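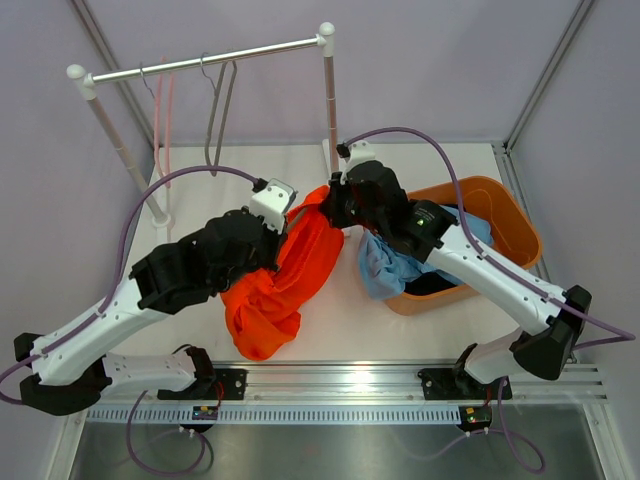 The weight of a wet coat

Most wardrobes are designed for dry clothes. The rail is sized for shirts and jackets taken from a drawer or an ironing board, and the cabinet around it is sealed as tightly as the hinges allow. A wool overcoat that has been out in the rain for an hour is a different load, and it behaves differently once the door is shut.

The subject has come back into view with the letting of the former Doherty warehouse in Stimdale, where the conversion into flats provided each hallway with a built-in coat cupboard. By the first December, tenants on the north side were reporting mould on collars and a musty smell in linings. The building's heating was sound and the roof did not leak. The moisture was coming in on people's backs.

Mebrat Teshome, a building physicist who was asked to look at the cupboards, began with the arithmetic. Wool can take up close to a third of its own dry weight in water vapour before it feels damp to the hand. A heavy coat weighing 2000 grams dry can therefore hold several hundred grams of water with no obvious sign of it. Air at room temperature holds very little by comparison. A closed cupboard of ordinary size reaches saturation after a few grams have evaporated, and drying then stops almost completely until the air is changed.

"People think of drying as a matter of heat," Teshome says. "In a closed box it is a matter of air exchange. You can warm the box and all you do is move the water from the coat to the back panel, where it condenses on the coldest surface."

The back panels at Stimdale were fixed directly to an external wall. That arrangement is common, and it is poor practice wherever the wall is solid masonry without insulation. The inner face of the wall runs several degrees below room temperature in winter, and the cupboard itself acts as a layer of insulation on the wrong side, keeping the heat of the room away from the masonry. Condensation forms behind the coats, where it is not seen until spring.

The remedy tried first was the cheap one. Slots were cut at the foot and head of each door, and the back panel was brought forward on battens to leave a gap. Warm air enters low, rises past the clothes and leaves at the top. The flow is slow, but it is continuous, and it does not depend on anybody remembering to leave the door open.

Spacing matters nearly as much. Coats pressed together dry only at the edges, and the fabric between them stays damp for days. Teshome recommends 116 millimetres between hangers for outdoor clothing, measured centre to centre, which is generous by the standards of fitted furniture. On a rail of 1000 millimetres that allows eight garments. Most of the Stimdale cupboards had been sold as suitable for twice that number.

The hanger has a part to play too. A thin wire hanger concentrates the load along a narrow line, and damp wool stretches under load far more readily than dry wool. The result is the familiar point at each shoulder, which pressing will reduce but seldom remove. A broad, shaped hanger spreads the weight and holds the two faces of the garment apart, so that air can pass through the body of the coat as well as around it. Buttons should be left undone and pockets emptied.

Birmont, the joinery firm that fitted the original cupboards, has since revised its standard drawing. The new version, listed under the name Clestura, has an open base, a slatted shelf and a rail set further from the back. It costs more to make, chiefly in labour, and it takes up more of the hall. A solid-backed version remains available for internal walls, where the temperature difference is small and the risk is low.

There are limits to what ventilation can do. If the hallway itself is humid - from washing dried indoors, or a bathroom without an extractor - then a vented cupboard simply shares the problem. Teshome advises fitting a hygrometer in the hall before any joinery is altered, and leaving it there for 2 weeks of ordinary use. Where the reading stays above 70 per cent, the extractor should be dealt with first and the cupboard left until the figures have come down.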